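Gruvden Hand Tool: Operator Guide
Section 4. Gathering examples in furnished rooms

Updated in May. Text: Jolanta Tokarz

This site uses cookies to remember your language and your place in the guide. Accept | Settings

4.1 Scope

This section covers the recording of pick-and-place examples with the hand tool in lived-in rooms. It assumes that the tool has been charged, paired and checked as set out in Section 3. Recording at a fixed bench is dealt with in Section 5.

An example is one complete attempt at one task, from the first movement towards the item to the release. The learning system takes its finger width, path and timing directly from the recording. A hurried example teaches hurried movement.

4.2 Before the first example

1. Choose a surface that will stay as it is for the whole session. A bed, a sofa seat or a table may be used.
2. Leave the household items where they are. Remove only medicines, blades, open liquids and anything bearing a name or address.
3. Switch on the room light if daylight is likely to change during the session.
4. Wipe both finger pads with a dry cloth.
5. Open and close the fingers fully five times. The width reading in the Givton app must return to the same value each time it closes.
6. Walk once round the room with the tool held at chest height, so that the position tracker can build its map. Finish at the working surface.
7. Enter the task name and the surface type. Use the names in the list; do not make up new ones.

CAUTION: Keep hair, sleeves and cords away from the finger joints. The linkages close without warning when the trigger is pulled.

Note: Mirrors and bare windows can upset the tracker. If the app shows the amber mark, repeat step 6 more slowly. If it still shows amber, turn so that the glass is behind you.

4.3 Recording a pick

1. Start with the fingers open and the tool well above the surface.
2. Press the record button and hold still until the tone sounds.
3. Move towards the item in one steady sweep. Do not stop to adjust your grip on the handle.
4. Bring the fingers down so that the item lies between the two pads. For a flat packet, tilt the tool until the fingertips meet the surface on either side.
5. Close the fingers at an even speed. Stop pulling when the item is held. Do not crush it.
6. Lift clear of the surface, carry the item to its target and lower it until it is supported.
7. Open the fingers, draw back and press the button again.

The approach in step 4 is the part most often done badly. On a soft surface such as a plush blanket, the fingers should be open on both sides of the packet before they begin to close, with neighbouring items such as a phone stand left standing where they are.

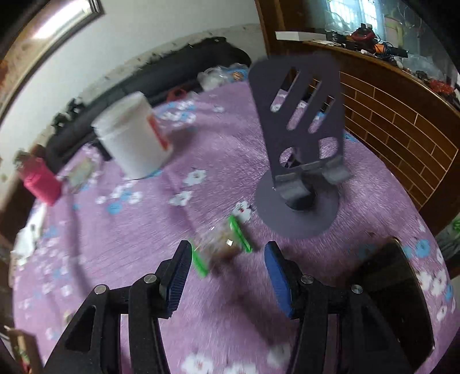 Besson wrote in after the last issue to say that small shiny packets slid out of the pads when the blanket beneath them gave way, and asked whether a failed pick should be thrown out. Keep it. Mark it as a miss in the app and carry on with the next example. A miss followed by a second try within the same recording is also kept, under the label "recovered".

Note: Pressing the fingertips hard into soft bedding drags the cloth and shifts every item lying on it. If this happens, finish the example, then let the cloth settle before starting another. Do not smooth it flat.

4.4 Changing the layout

1. After each example, put the item down in a new place and at a new angle.
2. After every five examples, change at least one neighbouring item as well.
3. Vary your own starting position. Examples all taken from one side of the bed are of limited use.
4. Do not tidy. Overlapping and half-hidden items are wanted.

A full set for one task is 300 examples. It may be spread over several sessions, but each session needs its own tracker map. The tool stores up to 2000 examples before it must be emptied.

4.5 Checking and sending

1. Play back the first and last examples of the session. Both fingertips and the item must be in view at the moment of closing.
2. Delete any example in which a face, a document or a lit phone screen can be read.
3. Connect the tool to the Grinda dock and choose Send.
4. Wait for the green tick before erasing the store. Code 835 means that the clock on the tool and the clock in the app disagree; pair them again and resend.

CAUTION: Do not lift the tool from the dock while sending. A part-sent session has to be sent again from the start.

Sets received by Thursday at noon go into that week's training run.

Related items
Section 3: Charging, pairing and daily checks
Section 5: Recording at a fixed bench
Replacing worn finger pads
List of task names and surface types
Error codes, 800 series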